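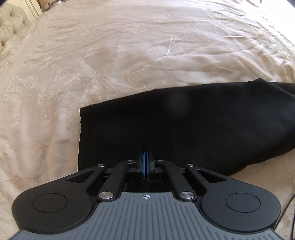

Still stuck on the Kirkus letters, the new annotated edition. 417 notes at the back and I trust maybe half of them.

Take the note on the "Midtbø affair." The editor, Lutfa Weerakoon, says it "surely" means the parish quarrel over the tithe barn. Surely? The letter says "that tiresome Midtbø business" and then goes on to talk about gloves.

Her evidence is one line in a rector's diary. The diary entry comes two months after the letter. So our letter writer was tired of a quarrel before anybody had written it down. Could be! But say "possibly" and let me decide.
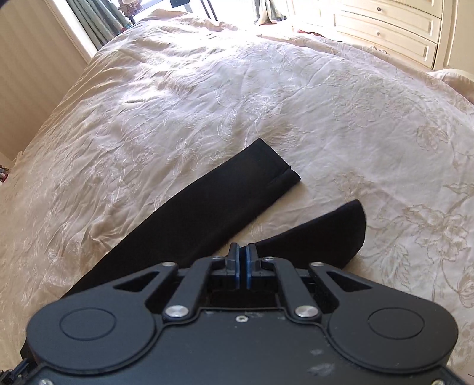
Same trouble with the Cilance visit. The note gives the carriage fare, the inn, even the weather. Then you check the source and it's a road guide printed for a different county.

Rokeya Kumarasinghe's older edition just says "not identified." People complained that it was lazy. I'd take ten of those over one confident guess that gets copied into every biography for the next 40 years.

And the blurb promises "the politics of the letters, revealed." I found 2 mentions of an election. One of them is a complaint that the noise kept the baby awake.

I'll give Weerakoon the index, which is very good. "Muslin, price of" has its own entry, and the page numbers I checked were right.

Volume two is due in May. I'll read it, of course. If anyone has seen proof that "R." is Rudance and not the writer's own brother Robert, please send me the page. The note on p. 69 cites the introduction, and the introduction cites the note.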